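3.2 Sorting small tools into a tray

The second group of chores covers loose items that have to be gathered and put in one container. We chose it after visits to the two sites in Vurkthorpe, where the same job came up in both places under different names. At the Ekgate repair shop it is done at the end of a shift, when hand tools left on the benches go back into trays. In the homes we visited it is what people called clearing the table. A person does it without much thought and usually while talking. Whether a machine can be left to do it is still an open question, and the published results are hard to compare – most of them report grasping alone and say little about what happens to an item after it is released.

We ran the chore on the Kusa bench, a two-arm station with a fixed overhead light. The objects are ordinary measuring tapes bought from a hardware store. They are rigid, they have a smooth case with rounded corners, and they come in several sizes. Figure 4 gives two views of the bench during the work. 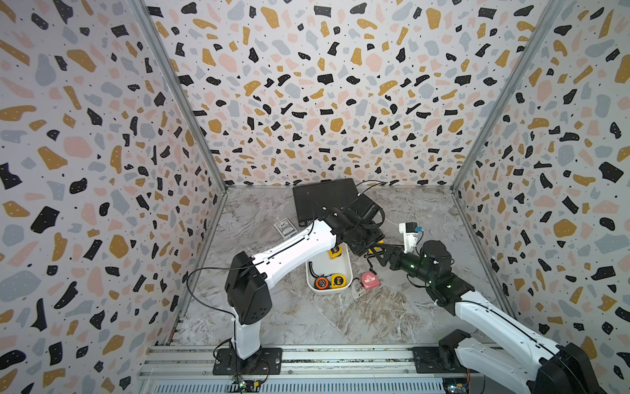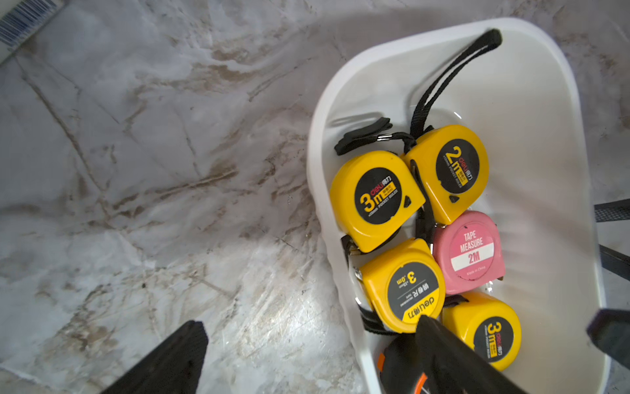
Figure 4. Tape measures and the container used for the gathering chore, in two views.

Success on this chore depends on the last few inches of travel far more than on the reach. An arm that gets to the right spot above a tape measure still has to close on a case that may be lying at an angle, and it has to let go without pushing the neighboring items. The pink tape measure is a useful case to follow, as it lies on the floor outside the tray in the first view and a pink one lies among the yellow ones in the second. A grasp planned for a tape measure on open floor leaves room for a finger on either side. The same grasp fails when the case is pressed against another one, and the fingers then land on top of it. Straps add to the difficulty. The black ones in the second view can pass over or under a case, and a finger that catches a strap will drag whatever it is looped around.

We logged 700 attempts, starting in April and ending on 2nd July. Each attempt covered one item, from first motion to release. An attempt was scored as complete if the item came to rest inside the container and no other item left it. Of the total, 104 were stopped by the operator, in most cases after a finger had pinned an item against the wall of the container. Chidubem Adeleke reviewed the stopped attempts and sorted them by cause, using the categories of the Nwachukwu protocol with one addition for straps and cords.

Speed was not scored. We did note that an attempt in a full container took almost 3 times as long as one in an empty container, with the added time spent on small corrections close to the item. For a shop this may be acceptable – the trays can be filled overnight. In a home it is harder to justify, and we return to the point in Section 5.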